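The Drink I Bring to Every Party

I quit drinking at parties two years ago, and what I missed first was having something in my hand. Water made people ask if I was okay. Juice made me feel seven. So I became a soda person, and I've been one ever since.

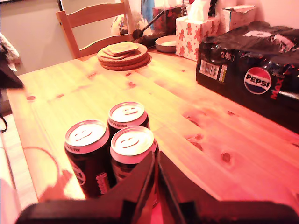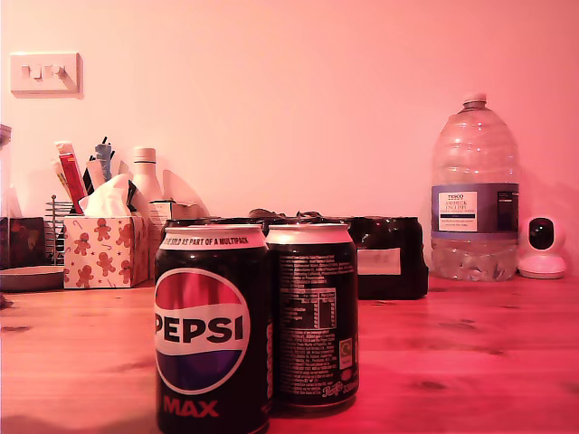
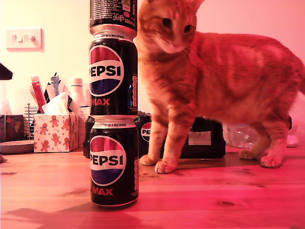
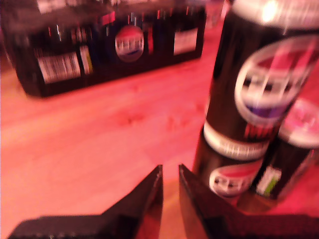 Pepsi Max, by the can and by the carton.

My friend Freya Fairclough throws a big backyard dinner in Sedgwick every August, and she was the first host I knew who gave the sober crowd a proper cooler. It wasn't a sad bottle of seltzer behind the wine, either – a real cooler, full of ice, right by the steps! I stood next to it all evening and met more people than I had in years.

"Half of them can't be bothered with beer anymore," she told me. "They just don't want to say so."

I think she's right. At Karine Bouchard's housewarming in Histham, five of us ended up in the kitchen drinking ginger beer and arguing about whether a lime wedge counts as cooking. (Karine says yes. Karine also thinks toast is a recipe.) I drove two people home and remembered every word they said, including some I wish I didn't.

If you're hosting, my advice is pretty simple. Buy something fizzy, something without caffeine for the early sleepers, and way more ice than you think you need. Put out the nice glasses for everyone. And please don't announce it – I once had a host tap a spoon on a glass and point me toward "the special table," and I have never eaten a bread roll so fast.

Weddings are still hard. The toast comes around at nine or so, the tray goes past, and you have about a second to grab something. Manee Srisuk, my cousin's wife, keeps a can in her purse for exactly that moment. I've started carrying a bigger purse.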